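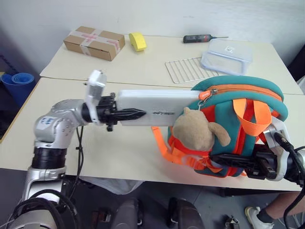
Two-arm setup: power bank in the left gripper, kids' backpack in the right

Backpack task: left arm drifts when I teleoperate both arms

I'm recording remote-control demos for a bag packing task. One arm holds the backpack, the other brings the power bank to it. When I concentrate on the left hand, my right hand sags and the bag moves. I have 284 episodes in Pultico and the trained policy copies the wobble. Do I throw them out or keep recording on top?

Posted by flinivau_bench

Don't delete all of them. Sort by how far the right gripper travels after it closes on the bag and drop the worst ones. For new episodes, close the right gripper, then freeze that arm with the pedal until the power bank is in. Kendora has a hold mode for this. Also slow down near the opening – I was rushing the last few inches and the policy learned to ram the zipper.

13 of my first batch had me fixing my grip halfway through. I cut those too.

Posted by Moon814

just record more, we went to 1000 and it was fine

Posted by gripfinger

More won't help if they all wobble. Try moving the right arm by hand to a good pose, save it, and start every episode from there. Check your cable slack as well.

Posted by tabletop_kd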